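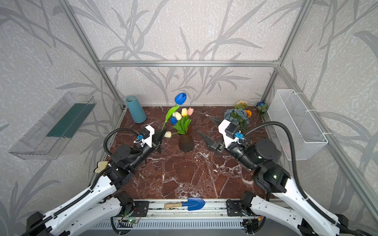 Figure 1. Bay interior with Wostura leaf print on three walls, marble base, vase and flowers.

Background and Base Finishes for a Small Flower Display Bay
Brornomach College, Interior Materials Project
Final report, April 27, 2026

1. Purpose

The project studied how a patterned wall covering and a polished stone base affect the way a vase of flowers reads inside a small three-sided bay. The bay is lined on the left, back and right with the same print and is meant to be looked into from above and from the front. Earlier work in the course used plain white panels on a plain white base. Flowers with pale petals were hard to pick out against them, and stem outlines were lost in most views.

2. Materials

Frame. Silver aluminum extrusion. The bars were left uncovered. Painting them was considered and dropped because it would have hidden the joints we needed to reach when changing panels.

Walls. A pale, speckled gray-white ground printed with large grass blades and bamboo-like leaves in a darker gray. The print is sold by Paltanix under the pattern name Wostura. The blades run diagonally and are much larger than a typical cut stem.

Base. Polished reddish-brown marble with white and pale veining, bought as an offcut from the Baran stone yard. The visible width of the base between the side walls is 70 cm.

Vase. One vase was used for all tests. The height with flowers in place was kept at 26 cm by trimming stems.

3. Method

Light at the base was set to 600 lux, measured at the vase position with the meter facing up. The vase stood 26 cm in front of the back wall for the main test and was then moved forward and back in small steps. At each position we noted three things: whether the outline of the flowers could be followed without a break, whether the printed leaves could be mistaken for real ones, and whether reflections in the base crossed the foot of the vase.

Viewing was done first from a standing position, looking down into the bay, and then from a seated position close to the level of the base. Panels were wiped with a dry cloth before each set.

4. Results

4.1 Wall print. The difference in scale between the print and the stems was enough to keep them apart from the standing position. From the seated position, a printed blade sometimes lined up with a stem and appeared to extend it. Turning the vase a few degrees cleared this in every case. Since the leaves are gray, green foliage stayed distinct. Gray-green foliage did not, and it was left out of the later sets.

4.2 Base. Seen from above, the red-brown stone gave strong contrast with the pale walls and marked the floor line clearly. The veins were a problem in two positions, where a bright vein ran directly under the vase and made its foot look off center. The polish returned a visible reflection of the lamp. It was worst when the vase stood close to the back wall.

4.3 Corners. The print was not matched at the rear corners. The vertical bars cover the joint, so the mismatch drew little attention from above. It was easier to see from the seated position.

5. Discussion

The walls performed better than expected and the base worse. A patterned background is usually advised against for mixed flowers, but a large pattern in one muted color behaved almost like a plain panel. The polished base needs either a honed finish or a lamp placed farther forward. We tried a sheet of tracing paper over the lamp. It softened the reflection but brought the reading below the set level, so those results are not reported.

One vase is a narrow basis for a finding. A low bowl would put the flowers nearer the stone, where the reflection matters more.

6. Further work

A honed sample of the same stone has been ordered and will be tested in May with the walls unchanged. The panels will also be recut so that the leaf print carries across the left rear corner.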